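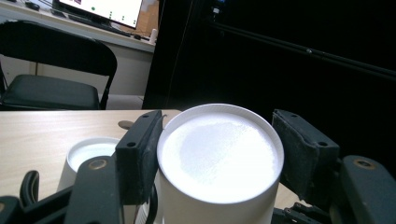

Fingers closed on the big white cup, filled nearly to the brim.

Notebook, hand gripper build (Guratora)
21 Dec 2024, shared workshop. Written by Mounir, comments from Kenza marked KF.

Continued with the two-finger gripper. The plan was to check how the pads hold a heavy round object and a light thin one, without changing anything on the linkage between the two. Kenza came after lunch and we did the second half together.

Full cup

The big cup with its filling is 635 g on the kitchen scale. I made 14 lifts, all straight up, held for a slow count of six and put down again. Twelve were good. In two lifts the cup turned a little between the fingers, and both times I had taken it too near the rim. When I take it lower it does not turn, but then the right finger comes in at an angle and only part of the pad is working.

I see the wear on the pads now. On the right one it is scuffed to a lighter gray. I did not change it, because I want to know how long one set can live. The counter says 3,533 closings since the pads were glued. I reset it only when the pads are new, please do not reset it for any other reason.

KF: The bushings have no play that I can feel. I think the angle of the right finger comes from the linkage and not from the bushing. Try to loosen the screws at the base of the finger and tighten them again with the finger closed on something straight.

I will try this, but not on the same day as a measurement.

Paper cup

Much more difficult. The paper wall gives way before I feel anything in the hand. With the usual squeeze the wall gets wrinkles close to the pad. We tried it with the base of the cup turned forward, because near the base the cup is stiffer, and this is better if both pads sit flat on the wall. Kenza can do it more gently than me, so the result depends on the person, and I don't like that.

Ideas:
- a softer foam under the pad surface. Minami has a sheet of it in the drawer, ask first
- a stop screw for the closing, so the hand can not go further than we set
- the weaker return spring from the Arkix box

KF: The stop screw first. It is cheap and we can take it off again. 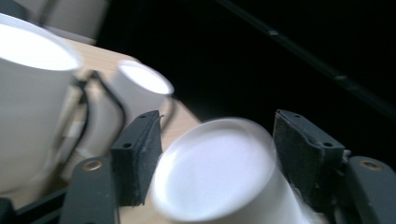

To do before the next session

Blow the dust off the pads and look at the glue line.
Make the stop screw bracket. Kenza has the drawing, version 6.
Align the right finger as Kenza wrote, then repeat the 14 lifts with the same filling and the same weight.
Buy a new pack of paper cups from the same brand, so we can compare.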